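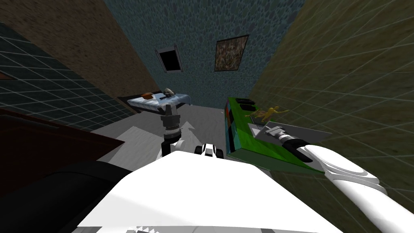
The small-room rule

By Ayantu Yimer
Updated in March

The small-room rule is a loose set of claims in home decorating about how to make a cramped bedroom look bigger. Its best-known parts are that walls should be painted white, that furniture should be raised on legs, and that a large mirror should face the window. The claims are repeated in most decorating guides, usually without a source, and the evidence behind them is thinner than their popularity suggests.

Origins

Supporters often trace the rule to the Stelholm pamphlet, a household guide given away with paint. The surviving copy has 40 pages, and only 2 of them deal with bedrooms. Neither mentions mirrors. The advice to paint walls white appears there as a way to save on lamp oil, and the idea that it changes the apparent size of a room seems to have been added by later writers. A competing account credits the decorator Okoth, but the column usually cited has never been found in print.

Claims about color

Pale walls reflect more light than dark ones, and few people dispute that. Whether a brighter room is judged to be a larger room is a separate question. The Imer survey asked 213 renters to guess the floor area of their own bedrooms. Those with white walls guessed slightly high. So did those with green walls. The survey did not record ceiling height, window size or how long each person had lived there, and its summary was written by a paint seller. It is still quoted as proof.

Claims about furniture

The usual advice is to push the bed against a wall and keep the middle of the floor open. This does free up walking space, which can be checked with a tape measure. It also makes the bed harder to make and leaves one sleeper climbing over the other, a cost the guides tend to skip. Storage beds are recommended in some books and warned against in others, sometimes by the same author.

The mirror claim is the weakest. A mirror adds depth only from certain spots in the room, and from the pillow it may show little more than the closet door.

Commercial use

The furniture seller Liltine used the phrase "small-room approved" on a line of narrow dressers. No standard for the label was ever published. The catalog listed 2554 items, and the label turned up on a full-size sofa.

Filed under: Home & Interiors > Bedrooms > Popular Beliefs

Comments

Lemlem Derese: My grandmother's copy of the Stelholm pamphlet does have a mirror in it, but it's in the hallway section. Might be worth a line.

tallboy: Painted mine white. Same room, more scuff marks.

Ayantu Yimer: Lemlem, could you send the page number? I've only seen the one copy.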